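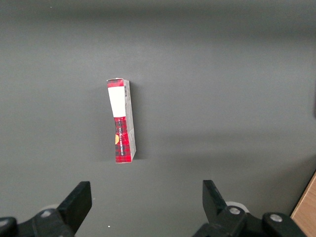
I got to Priltby a little before nine on a wet March morning, and the first thing anybody handed me was a visitor badge with someone else's name on it. So for the first hour of the Prunex open day I was "Dennis." Dennis had a great time.

If you don't know Prunex, they build small picking arms for warehouses that could never afford the big stuff. Their pitch is that a shop with one packing bench should be able to get some help at that bench. Once a year they unlock the doors, put out coffee and let people like me wander around asking dumb questions.

I went straight for the picking demo, run by Xolani Molefe, a tall guy with a very calm voice who had clearly answered every question before. The job sounds like nothing. Find a small carton, reach over, close two black fingers on it, put it in a tote. I could do it half asleep (I have, two holiday seasons in a row, in my twenties).

"Sure, but you've been practicing since you were a baby," Xolani told me. Fair enough!

What I loved was the screen next to the bench, which shows you the view from the wrist camera. You stop watching the arm and start riding along with it. There are your two fingers at the bottom, wide open, and out past them is a skinny little box in red tartan with a blank white panel, sitting on plain gray. The side of it was a bit crumpled, and I asked if they shouldn't use a nicer one. Xolani looked almost offended. Cartons in real warehouses get squashed, he said, and a perfect box teaches you nothing about how hard to squeeze.

Squeezing, I learned, is most of the conversation in that building. Too soft and the box slides. Too hard and you've mailed somebody a pancake. The team's answer is to practice, a lot. The arm at this bench had 2000 practice grabs behind it before the doors opened, all logged, and the misses get looked at more closely than the hits.

Then they let us drive. You hold a handle, and the arm copies your hand with a tiny lag that makes you feel like you're working underwater. The woman ahead of me, who runs a candle business out of her garage, was a natural. I was not. I came in crooked, bumped things, backed up, and came in crooked again - Xolani just kept saying "take your time" in that voice, which made it so much worse.

Over lunch (good soup, terrible rolls) I sat with Güven Aydoğan, who drove in from Çetinkaya, a parts distributor that's thinking about putting in two arms. He had 48 questions typed up on his phone and was working through them with anyone in a Prunex shirt. What happens with shiny wrap? How long to swap out a finger? Who do I call at 2 a.m.? He got decent answers on the first two. The third one, he said, needed another meeting.

The afternoon talk was about Pavosska, their new planning software, and I'll admit that 60 minutes of slides after soup is a tough ask. I lasted 40. Then I snuck back to the bench and asked if Dennis could have one more turn.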